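Visit report: Stalwood disassembly cell, control and planning software
Filed by Lucía Arrieta, April

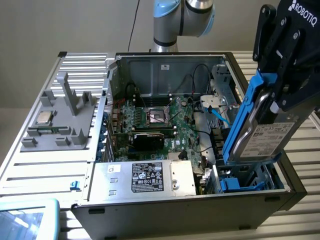
Stalwood opened its test hall to suppliers for one afternoon, and I went mainly for the planner. Burkar, where I work, sells fixture and calibration tools, and we had seen only slides of how the cell decides what to remove next from a desktop computer.

Ignacio Park runs the software side. The planner holds each computer model as a graph of parts and blocking relations. A hard drive in a carrier is one node with two latch constraints. The CPU is a node that can't be released until the socket lever is up. The library has 68 part types at present. When perception reports a part that isn't in the library, the planner marks the region as an obstacle and works on whatever remains reachable.

Drive removal got most of the questions. The carrier has to leave the bay along its rails, and pure position control jams if the case pose is off by a small angle. Stalwood uses a compliant controller for the first 20 mm of travel, then changes to a planned path once the side forces drop. Tilting the drive is allowed only after that change. Park said the threshold was tuned by hand and that he would like to replace it with something estimated per case.

Pirjo Kokkonen covered perception. Pose estimation runs on the whole case first, then again on a crop near the target part. Cables are segmented but not modeled as objects. They go into the collision map as inflated volumes, and this makes the planner refuse some grasps that a person would take without thinking. Shiny sheet metal still gives holes in the depth data. Her group fills them from the case model where one exists.

Logs were better than I expected. Every skill call writes its preconditions, the force trace and the exit code to one file, and a failed call can be replayed offline against a changed parameter set. Version 46 of the skill library was loaded. Halima Aliyu from De Haan asked about recovery after a dropped part, and the answer was that the cell stops and calls an operator.

Open points for us: the fixture frame is entered by hand in a config file, and there is no check that it matches the bench. Our calibration export could cover this with a small adapter. I have asked Park for the file format and will pass it to Salamatu Agbenyega when it comes.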